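Week 2: Reading the Grain
Notes to go with the talk by Kaede Ichikawa

Welcome back, everyone, and thank you for all the good questions last time -- I went home and looked up quite a few of them! Tonight we leave the living tree behind and think about what happens once it has been sawn into boards.

A tree adds a new layer of wood each year, just under the bark. Growth in spring is quick and the wood is fairly open, while later growth is slower and denser. Saw straight along the trunk and you get long lines. Let the saw drift across the layers, or meet a place where the trunk leaned or bulged, and those same layers show up as loops and waves. 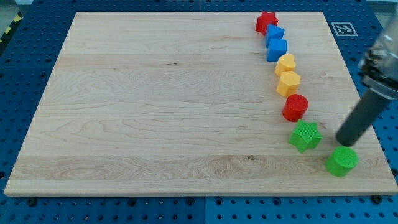 Fig. 12. Pale board with long grain lines, wavy figure and one small dark knot.

A knot is simply the base of a branch that the trunk grew around. If the branch was alive, the knot is usually tight; if it had died, the knot may well drop out when the board dries, as anyone who has bought cheap shelving will know.

For next week, please read the Darkcombe chapter in your packet (it starts on page 88) and bring a scrap of wood from home, any kind you like.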